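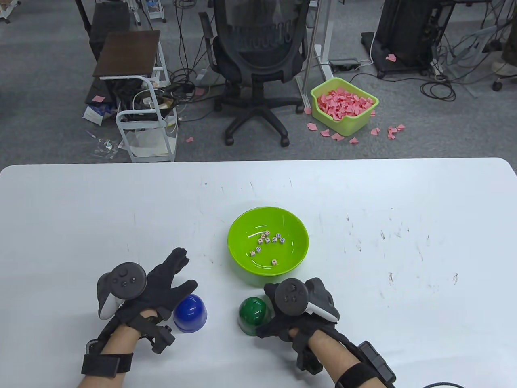 A reader in Hallgate wrote to us that board game evenings at the public library are a misuse of a reading room, and that a town with limited funds should spend them on books. The objection deserves a serious answer.

The Hallgate branch set aside $400 last year for games and replacement pieces. The same branch spent far more on magazine subscriptions, several of which were seldom opened. Cost alone is a weak ground for complaint.

The stronger concern is **noise**. Readers are entitled to a quiet room, and the present arrangement, with play held beside the reference shelves, does not serve them well. The Bronditz library faced the same difficulty and moved its games to the lower meeting room, which seats 200 and had stood idle on most evenings. Complaints there fell away within the season.

It is our position that Hallgate should do likewise. A library has long been a place where residents of different ages may spend an evening without buying anything. Few other buildings in town offer that. Games ask people to sit down together, follow shared rules and accept a loss with good grace, and these are habits a public body may properly support.

The meeting room should be opened for play 4 evenings a month, beginning in April, and the reading room should be returned to its readers.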